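Filling the join between two benchtop panels

Asked by Lama Atallah in Kitchens and Laundries
3 replies

We moved into a unit in Skirard in December and the kitchen bench is made of two pieces butted together. The join has opened up a little on the left of the sink and I can catch a fingernail in it. Crumbs get in and I'm worried about water. The landlord says I can fix it myself if I keep the receipt. Do I use silicone, or is there a proper filler for this? The bench is a light brown colour and I don't want a white line down it.

Ghassan Khalaf replied

Don't use bathroom silicone. It stays soft, picks up dirt and goes grey in a few months. You want a coloured joint filler, sold in small tubes. Yip in Cledon had them for 21 dollars last time I looked, and they will match it if you bring a colour sample.

Scrape the old stuff out with a plastic blade, vacuum it, then wipe with metho and leave it for 30 minutes. Put masking tape down both sides. Fill it slightly proud, scrape flat, and pull the tape before it skins over. 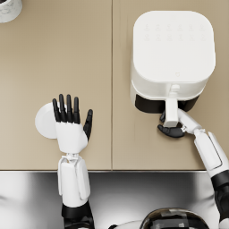 Colour is where most people go wrong. Buy a shade darker than you think, as the pale ones stand out once they cure. On a sandy tan top with a thin seam running front to back, a near match is hard to pick from standing height. Keep heavy appliances to one side of the join, like the air fryer on the right-hand panel there, so the weight isn't sitting across it. Leave the filler overnight before you wipe the bench down -- longer if it's cold.

Tadimum replied

I just used candle wax on mine. Been fine for 3 years but it's not near the sink.

Lama Atallah replied

Thanks both. Will try the filler. Does metho hurt laminate?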